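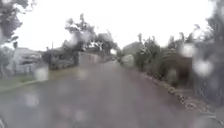 Plollanex macht Wahrnehmungssoftware für mobile Roboter im Außenbereich. Kein Fahrgestell, keine Motoren, nur der Teil dazwischen: Kamera rein, befahrbare Fläche raus. Nasser Asphalt ohne Markierung, Tropfen auf der Sicht, rechts Schotter statt Bordstein, genau da muss Rana noch eine brauchbare Fahrbahnkante liefern. Sonnenschein können andere.

Wer wir sind
Gegründet in Gallville von Kevin Doherty (Planung, Regelung) und Bautista Jara (Wahrnehmung, Tooling). Kleines Team, kurze Wege, viel Kaffe.

Was wir bauen
Rana: Segmentierung und Freiraumschätzung, läuft auf dem Roboter, ohne Cloud.
Zingate: Log-Werkzeug dazu. Abspielen, markieren, vergleichen. Aktuell 3.000 Fahrten drin, davon 264 bei Regen. Seit August auch mit Suche nach Wetter und Untergund.

Fragen, Testzugang, Bewerbungen: einfach schreiben. Antwort meist am selben Tag.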